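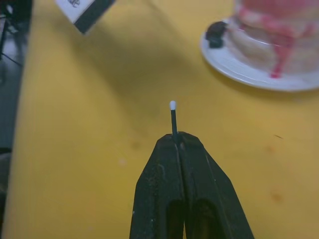 Druseo Community Help
Search questions, topics or members Go Advanced search

Posted in: Government and Law > Parliament and Councils > Petitions

Our petition was returned as "not in order". Must we collect all the signatures again?

Good evening to all. I will try to explain this in the correct order, please excuse me if it is long.

In our town, Iserier, the police station has a front counter where you can go to report something, to sign papers or to ask for help. Until last year the counter was open until nine in the evening. Now it closes at four in the afternoon, and for people who work in the daytime it is the same as if it were closed. The phone on the outside wall connects you to the district office in Clegg, where they do not know our streets.

A small group of neighbours and I wrote a petition to the state parliament. We asked that the evening hours should be returned and that the hours of every counter in the district should be published before they are changed. We collected 1246 signatures on paper, at the market, at the train station and at two churches. I was rather proud of this number, for a town of our size.

In September I brought the sheets to the office of our local member. The lady at the desk was very kind and she sent them to the parliament for checking. After a few weeks the sheets came back with a letter, and the letter says that the petition is not in order for 2 reasons:

- The request is written only on the first page. The other pages have only a title, "Bring Back Our Counter", and then lines for the names.
- The request is addressed to the Minister and not to the House.

My questions are these. Is it allowed to write the request now by hand at the top of each page, as the people have already signed? If it is not allowed, do we lose all the signatures? And is there another way to use these pages? I have read the rules on the parliament website, but the language is difficult and I am not sure what "in order" includes.

I must also say that two persons in our group want to stop here and write to the newspaper. I would like to know what is possible before we decide.

Thank you in advance for every answer.

3 answers Sorted by: most helpful

Answer 1, from Colin Cheetham

I am sorry this has happened to you, it is a very common problem and the group in my suburb had the same letter some years ago, when we wrote about the bus shelters.

To your first question: no, please do not write anything on the pages now. The rule exists so that each person who signs can see, on the same page, what they are asking for. If you add the text after they have signed, the page says something that they did not see when they took the pen. Even if every one of them would agree with you, it is an alteration, and it could bring you a more serious letter than the one you have. Leave the pages exactly as they are.

To your second question: as a formal petition to the House, yes, I believe the pages with only the title are lost. The first page has the full request, but it has the wrong address, so I don't think that one can be saved either. You should ask this directly to the office which wrote the letter. It is usually the Clerk's office, and there will be a phone number at the bottom. They are not against you. When I called, the man stayed with me on the phone for a long time and he offered to read our new wording before we printed it. Do this! It costs nothing and it is the most useful advice I can give.

To your third question: the pages are still worth something. Your member can present a document to a minister by letter, and this does not need the same form. In our case the member wrote a letter, put copies of our sheets behind it, and the minister's department replied. The reply was polite and did not promise much, but we had it in writing.

If you decide to collect again, I would do it like this.

1. Write the request in one or two sentences. It must ask for something that the parliament can do or can ask the government to do. Opening hours of a police counter are often decided inside the police service, so I would write "requests the House to call on the Government to...". Check the exact words with the Clerk's office.

2. Make one master page with the address to the House, the reasons, the request, and then the lines for names. Everything on one page. Ours had space for only 10 names after all the text, and we complained about the paper, but it was accepted.

3. Print many copies of the master page and never a page with only lines. If somebody runs out, they must wait or make a copy of the whole page. We took a heavy clipboard for each person and kept the finished pages in a folder at one address.

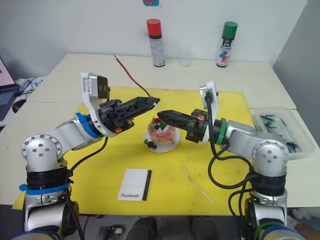

4. Go first to the people who have signed already. You know where you found them. We got back some 400 of our names in the first two weekends, only by standing in the same places at the same hours.

5. Look if your parliament accepts electronic petitions. In some states you can have a paper one and an electronic one with the same words, in others you must choose. An electronic petition usually needs a member to sponsor it, and it has a fixed closing date, so don't start it before the paper is ready.

About the newspaper, I would not see it as stopping. We had one short article while we were collecting and it brought people to the table. But be careful that the article says the right thing about why the first petition came back, otherwise it sounds as if the parliament refused your idea. They have not considered the idea yet.

Comment from the person who asked: Thank you very much, Mr Cheetham. I called the number this morning and they will read our new text. They confirmed that the first page also cannot be used. I will propose the letter to the minister to the group.

Answer 2, from standurska

In my opinion petitions do nothing. They read the title in the chamber, it takes one minute and then it is in a cupboard. Ask for an appointment with the district inspector and bring five people who can say what happened to them when the counter was closed. This is what we did about the night patrols and we received an answer faster.

Comment from Colin Cheetham: It is a good idea to ask for the meeting, but one can do both. And in many parliaments a minister must now respond if the number of signatures is high enough. Please check your own rules.

Answer 3, from a guest

same thing in our council. they told us to fill in the form again. check if the address of each person must be complete, ours had only the street and half was not counted

Was this page helpful? Yes No

Related questions
- Can a person under 18 sign a petition to the state parliament?
- How do I find out which electorate I live in after the boundary change?
- What is the difference between a petition and a submission to an inquiry?
- Our council did not publish the minutes, who can I ask?
- Is it allowed to collect signatures at a railway station?
- How long does a minister have to answer a letter?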